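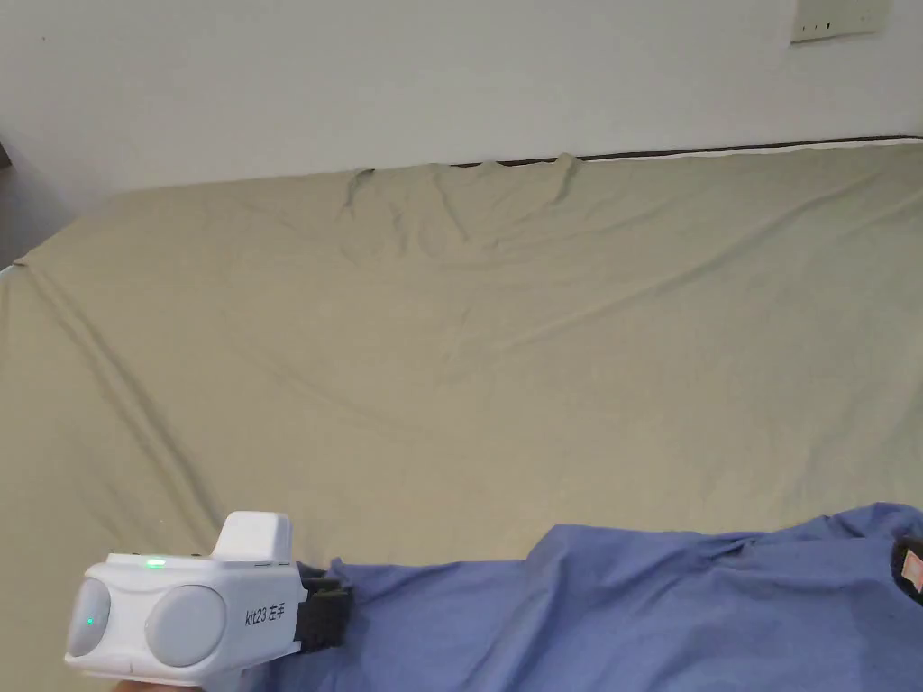 Bed makers wanted for our September session in Flutumau

Zundex looks after the beds in small guest houses and in furnished flats for rent. Before the autumn guests come, we want to compare different ways of making a bed, and for this we need people who make beds in their own way. You do not need any hotel experience. If you change your own sheets at home, you have enough practice for us.

We are looking for 8 participants. Each person comes for one day and receives 44 euros for every hour spent in the room, and the travel inside Flutumau is paid separately.

What you will do

You will work in one bedroom on the ground floor of the Thaler guest house. The bed is large and it stands against the wall, so the far side cannot be reached by walking around it. This is the part which interests us the most. In our flats many beds stand in this way, and the cleaning staff tell us that they lose their time exactly there.

The tasks of the day are:

Put the fitted sheet on the mattress, beginning from the corner you prefer. Some people like to begin at the wall, other people leave the wall for the end. Please do what you normally do.

Pull the sheet down along the far edge. With a khaki fitted sheet on a dark-edged mattress, each place where the sheet stops too early is easy to notice, and we ask you to correct it as well as you can.

Smooth the surface by hand. Ironing is not part of the work. Long creases which go across the bed are normal with this cotton, and we do not expect that you remove every one.

Pick up the clothes that lie on the bed and put them in order. It can be one soft piece or several. You may fold them on the bed or hold them in the air, both are fine.

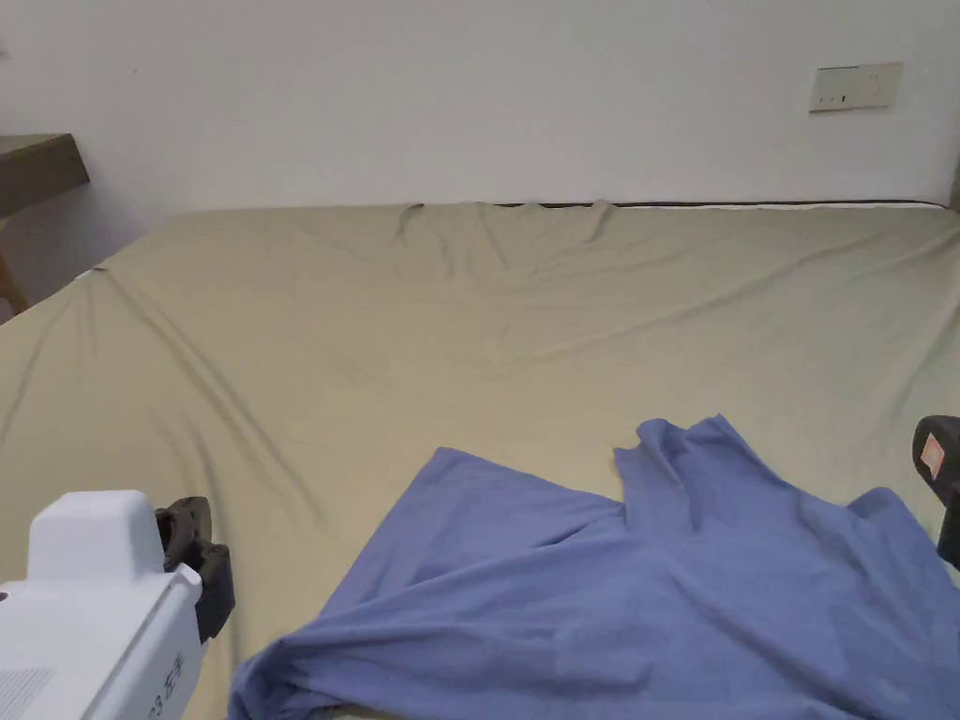

Take everything off again and start from the beginning. Between the rounds there is a pause, and you decide yourself how long you need.

Who can take part

You should be at least 18 years old and able to lean over a wide mattress without pain. If you have a problem with your back or your knees, please do not apply for this session -- we will have another one later with a single bed in the middle of the room.

Left-handed people are very welcome. In our last session we had nearly no left-handed participants, and we would like to do better this time.

You should understand simple instructions in English. It is not necessary to speak it well.

What we provide

Sheets, clothes for folding, water, tea and a warm lunch. The bed linen is from Sunell and it is washed before each participant with a detergent without perfume. Please tell us in advance if you have an allergy to cotton or to feathers.

Please bring comfortable clothes with sleeves which do not hang down, and clean socks or indoor shoes. Rings and long bracelets should stay at home, as they catch in the elastic of the sheet.

Times

The day starts at nine in the morning and finishes at four in the afternoon. Whoever can only stay until lunch may also apply, but please write this clearly in your message.

How to apply

Write us a short message through the contact form of Zundex, with the subject "Beds September". Tell us your first name, your height, which hand you use more, and how often you change the bed at home. Two or three sentences are enough, a CV is not needed.

We read the messages every Thursday and we answer to everybody, also when the places are already full.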